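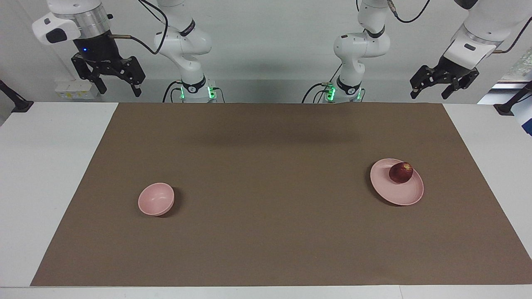 4. Working beside the arms

4.1 The kitchen before the change

The Jesberg site is a central kitchen that prepares cold meals and snack trays for care homes in the surrounding towns. Cundico, the catering company that runs it, had been thinking about automation for a good while before we came along, and the people on the tray line had been hearing about it for just as long. We mention this first and at some length, as much of what we were told in the interviews only makes sense if one remembers that the arms had been a rumor in the break room long before they were a machine on a table.

Tray setting is quiet, repetitive work, and the people who do it are good at it in ways that took us some time to notice. A setter reads a diet card, picks the dishes, portions the cold items, places a piece of whole fruit, checks the fruit by eye and by thumb, and slides the tray along. The whole thing passes so quickly that on our first morning we had to ask one of the setters to slow down so that we could write the steps in our notebooks, and she kindly did, and then found that she could no longer remember the order. Several of her colleagues told us the same thing afterward. Their hands knew the order, and they themselves had to think about it.

At the time of our first visit the kitchen sent out 492 trays for the midday round. The line ran in two shifts, with the early shift carrying most of the fruit and bread work and the later one doing the evening boxes and the cleaning down. Everyone we spoke to had done both shifts at one time or another, and almost everyone had a strong preference that they were happy to explain to us in detail.

4.2 What was given to the station

The task chosen for automation was a narrow one: placing the fruit. Tessier, who supplied and installed the two-arm station, had suggested starting with stacked cups, and the kitchen manager would have liked to begin with the bread. The setters themselves asked for fruit. Reaching into the crates was what their shoulders complained about by the end of a shift, and they did not feel that they would miss it. We think this choice, made at a table in the staff room with a good deal of coffee, had more influence on how the rest went than any technical decision described in Section 3.

Before the station could be used for trays it had to be taught, and the teaching was done by the setters on a practice table with kitchen dishes. The basic arrangement is the one in Figure 1, with an apple on the plate and the bowl empty, and each arm's gripper held at its own side of the mat. The exercise is as plain as it sounds. One moves the apple to the bowl, or back again, while the Bronell software records the movement, and then one does it over with the dishes shifted a little. Each setter who volunteered recorded 50 of these exercises, spread over several sessions so that it would not eat into the line.

We had expected this part to be dull for them, and some did find it dull. What we had not expected was how much talk it would produce about their own work. To guide a gripper toward an apple one has to decide where to approach it from, how tightly to close, and when to let go, and none of the setters had ever been asked to decide those things out loud. One of them, with more years on the line than she cared to tell us, spent most of a session arguing cheerfully with a younger colleague over whether a piece of fruit should be set down with the stem up. She won. The station now tries to do it her way, and the phrase "stem up" has stayed on in the kitchen as a kind of greeting.

4.3 What changed for the people on the line

The first change was in how people stood. With the fruit placed at its own station, the remaining setters moved closer together, and the line became noticeably more talkative. Most of them liked this very much. Two did not, and told us frankly that the crates at the far end had been the one spot in the building where a person could be left alone with her thoughts. The manager later found one of them a place in the bread room, which seems to have suited her, though we would be wary of making it sound as though the problem was solved for everyone.

The second change was the appearance of a new duty, which the staff call "minding." Somebody has to stay near the arms, put fresh fruit in reach, wipe the mat, take away a bruised piece before it travels on, and press the pause button when a dish has slid out of position. In the original plan this was a small addition to an existing job. By September it had become a job in itself for much of the early shift, and the rota was redrawn so that nobody minds for longer than 30 minutes at a stretch. The setters had proposed that limit themselves. Minding is light on the shoulders, they said, but it is tiring in its own way, as one is forever waiting for something small to go wrong and has very little to do with one's hands in the meantime.

The third change is harder to describe, and we are less sure of it. The check of the fruit, the quick press of the thumb that we mentioned earlier, used to happen on the way to the tray and took no time of its own. The station does not do it. For the first weeks the check simply fell away, and it came back only after one of the care homes sent a polite note about soft pears. It is now done at the crate by the person minding. The setters were a little hurt by the episode, we felt, and with some reason. They had never listed the thumb press among their tasks when we asked them, and neither we nor Tessier had thought to watch for it closely enough.

4.4 Pay, hours, and worry

No one at Jesberg lost a position during our study, and Cundico had promised this in writing before the practice table was set up. Hours stayed as they were. The minders receive a small supplement, which was agreed only after some weeks of discussion and which was still, at our last visit, the subject of fairly lively opinions among those who do not mind and would like to.

We held closing interviews with 7 of the setters. Most spoke of the arms with a sort of patient fondness, much as one might speak of a new colleague who is willing but slow. Some of the worry from before had gone. Some of it had moved on to other things: whether the bread would be next, whether younger people hired from now on would ever learn the whole tray, whether a promise made in writing for one year would be made again for another. We were not able to answer these questions, and we said so. The manager has since agreed that new staff will spend their first month placing fruit by hand on the later shift, where the station is switched off, before they are shown how to mind it. We intend to return to this arrangement in the follow-up visits, which are described in Section 6.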